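Mar 15, 2025

Read the new Praswood guidance on handheld grippers and shared floors. 40 pages. The word "cable" turns up in one footnote.

Page 12 wants a signed risk sheet before each session. Fine. Signed by whom? It never says.

Jhun Cabanatuan reckons the sheet will get people thinking. I reckon it'll get people signing.

Also not keen on the 62-minute limit per wearer. Where did the 62 come from? I've asked twice – no reply yet.

What I'd keep: tape the leads down, mark the walkways, one person per shift who can say stop.

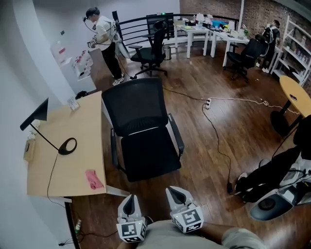
Does a voluntary code count for anything if no one checks it?

Very little, unless a buyer writes it into the contract. Then somebody has to read it.

Marites Magbanua is collecting comments on the draft. Mine are mostly about that footnote.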